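Budgeting for a used arm and gripper to unload circuit boards from bins - what am I forgetting?

Posted in Small Shop Automation

Jenő Kelemen

We repair and resell control boards, mostly red round ones with a green terminal block and a couple of big capacitors lying on their sides.

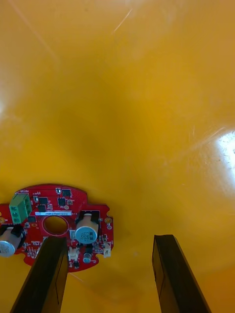 They come off the wash line and get dropped in plastic basins, and right now a person picks them out one at a time and sets them in a test fixture. I want to put a small arm on that job by May. My boss has agreed to look at a number on Monday, so I need a number.

What I have so far is a used arm, a two-finger electric gripper, a small camera for the wrist and a stand. We do 274 boards in a normal week, so speed is not a big worry. I am more worried about the stuff that doesn't show up on the quote. Two dealers, Skekusen and Herath, gave me prices that are far apart and I can't tell what one includes that the other doesn't. Should I be asking for a vacuum gripper instead? And how much should I hold back for extras?

Remo Mazza

Ask both dealers for the same list, in writing: arm, controller, teach pendant, cables, gripper, gripper mounting plate, camera, camera cable, software license, and hours on the arm. Used arms get sold without the pendant all the time. When I bought ours from Herath the low price was low for that reason, and the pendant ate most of the difference.

On the gripper, I would stay with two fingers for these boards. Vacuum wants a flat clear spot, and you have parts all over the top. But plan on custom fingertips. Stock ones are too thick to get under a board lying flat, and you don't want them closing on a capacitor. We went through 3 sets before we had one we liked. Print the first ones, then pay to have the final pair machined in something static safe.

Also look hard at the basins. Glossy plastic throws glare back at a wrist camera and a curved bottom means the board never sits at the same angle twice. We spent 7 weeks fighting that in software and then bought flat matte trays, which cost less than one day of the integrator's time. A diffuse light is worth a line in the budget too.

For extras I hold back a third of the hardware price. If you have never done one of these, hold back more. Don't forget the risk assessment and whatever guarding comes out of it - small arms still need one.

Stoleck

just rent one first. we had one for 10 days and learned it couldnt reach the back of our bench. cheaper than finding out later

Tullila

Agree with Remo on the trays. One thing to add is spares. Get a second set of fingertips and a second wrist cable on the same order. The cable flexes every cycle and ours was the first thing to fail, and the replacement was on back order. Put yearly software renewal on its own line so your boss doesn't get surprised by it next year.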